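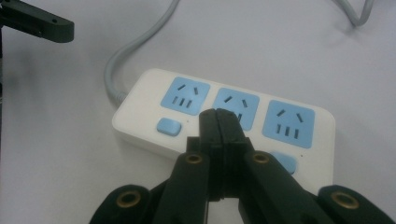 Why Do Plugs Have Different Shapes?

Hi, it's me again! This week's question came from Gil-soo Yoo, who moved here in January and found out that the charger for his game player wouldn't fit in the wall. He wanted to know why the whole world can't just use one plug. Great question, Gil-soo, and I have wondered the same thing while sitting on a hotel floor with a dead tablet.

First, what a plug does

Electricity likes to travel in a loop. It comes out of the wall, goes through your lamp (or your toaster, or your fish tank pump) and heads back again. That's why a plug needs at least two metal pins, one for each side of the loop. Lots of plugs have a third pin too. It's called the ground pin, or the earth pin if you live in Britain, and it gives electricity a safe path to follow if something goes wrong inside the machine.

So why all the shapes?

When electric power first came to people's homes, it was mostly for light bulbs. There weren't any wall sockets like ours! If you bought an early electric fan, you might have had to unscrew a bulb and screw the fan's cord in where the bulb had been. Then inventors in different countries started making proper plugs, and they didn't check with each other first. By the time anybody wished they all matched, there were millions of sockets in millions of walls. Imagine changing every single one!

Some are flat, some are round

In the United States the pins are flat blades. In much of Europe they're round. Australia and China both have plugs with flat pins that slant, like a tiny pair of eyebrows, and British plugs have three chunky rectangles (ouch if you step on one).

The push is different too

Voltage is a bit like how hard the electricity gets pushed. American homes mostly use 120 volts at the wall, but plenty of countries use more than 200. An adapter changes the shape of a plug, but it doesn't change the voltage, so ask a grown-up to read the small print on the charger before you travel.

And please, never poke anything into a socket except a plug!

Next time: Corey Tuhiwai wants to know why batteries run out.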